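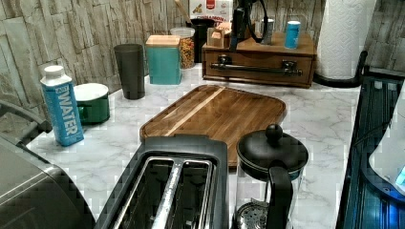
How to Check Who Hosts a Website (and How Much to Believe)

Home Guides Domains Hosting Contact

Last updated: 2023-08-27

Site report pages love to tell you where a website "is located." Most of them run one lookup, paste the result into a template and never look again. You can do the same lookup yourself in a few minutes, and you'll have a better idea of which parts are guesswork.

Step 1. Get the IP address

Open a terminal and type nslookup followed by the domain name. Write down every address you get back. If there are several, the site is probably spread over more than one machine, and any report that names a single server is already leaving something out.

Step 2. Find out who owns the address

Run a whois on the IP, not on the domain. The domain record tells you who sold the name. The IP record tells you who holds the block of addresses, and that may be a wholesaler the site owner has never heard of. I checked a small shop site in April that claimed to be hosted by Vomport. The block belonged to Triresden, and Vomport was reselling it.

Step 3. Treat the city with suspicion

Location databases often give the company's office address, or whatever was on the form when the block was registered. I ran one address through 8 of these tools and got three different cities.
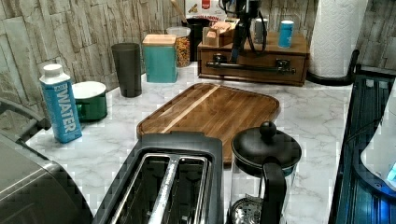 If you need something firmer, run a traceroute and read the router names near the end. They sometimes contain a city or airport code. Sometimes the code is stale, too, so don't bet money on it.

Step 4. Ignore most of the neighbor count

Reverse IP tools list other sites on the same server. For one address, Flovham showed me 271 and Ocampo showed 48. I opened the shorter list and 27 of the domains no longer resolved to that address — old data, still being counted. A crowded server isn't proof of a slow one either.

Step 5. Look at the server header

Type curl -I and the full web address. The "Server" line may say Apache, nginx or nothing at all. An admin can change it to anything, and if the site sits behind a content delivery network, you're reading the network's header. Note the date you checked next to whatever you found, and run it again before you quote it to anyone.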